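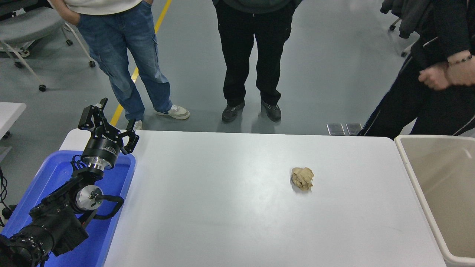

Papier ist Papier, sagt Shamim Swati, und wer das noch mal glatt streicht, bevor es in die Tonne geht, hat zu viel Zeit. Mag sein. Ich streiche trotzdem. Zusammengeknüllt frisst es Platz, und meine Tonne in Menden ist schon voll, bevor die Woche halb rum ist.

Tische abräumen also. Klingt nach nichts. Im Büro, nach dem Fest, nach der Sitzung - immer liegt da was, und immer läuft jeder dran vorbei. 40 Leute, ein Tisch, keiner wars.

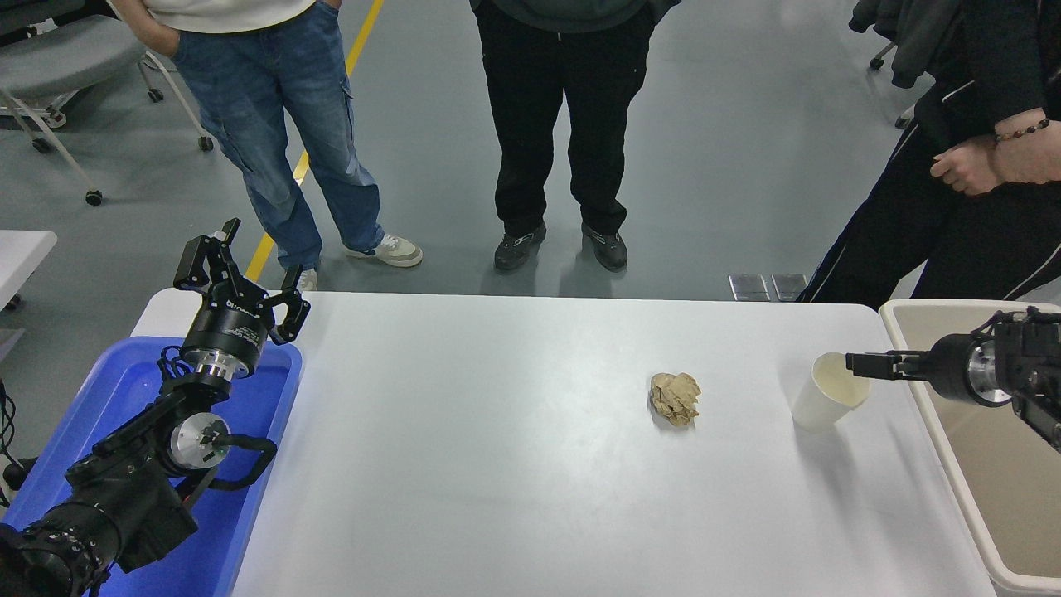 Schwierig sind die Becher. Beim Knüllpapier weiß man wenigstens ungefähr, wohin damit. Aber so ein weißer Pappbecher, umgekippt auf der Tischplatte, die Öffnung schräg nach oben: Altpapier? Restmüll? Viele sind innen beschichtet, gehören bei uns jedenfalls nicht zum Altpapier. Im Zweifel beim Entsorger anrufen, die Hotline in Menden geht bis mittags. Ich hing 30 Minuten in der Schleife, im März, vieleicht geht es inzwischen schneller.

Meine Reihenfolge: erst Becher, dann Papier, dann wischen. Becher immer am Rand fassen und nicht in der Mitte, sonst drückt man den Rest raus.

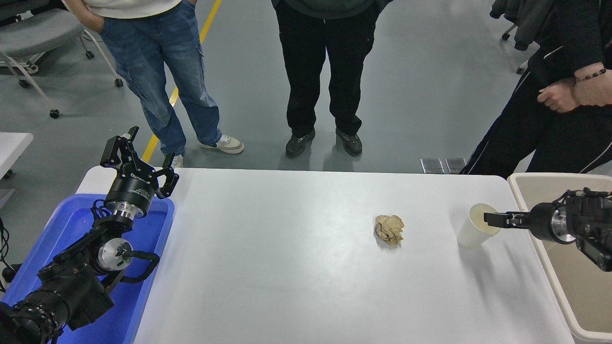
Und stapeln, wenn es mehr als einer ist. Spart Wege. Zwei Behälter direkt am Tisch, links und rechts, mehr braucht es garnicht. Wer erst zur Küche laufen muss, lässt es liegen. Ich auch.

600 mal geteilt · 3 Kommentare

Kakakhel: Mehrweg! Dann ist die Frage erledigt.
Esum: Und wer spült?
Puruvdale: Bei uns kommt alles in den Restmüll, leider.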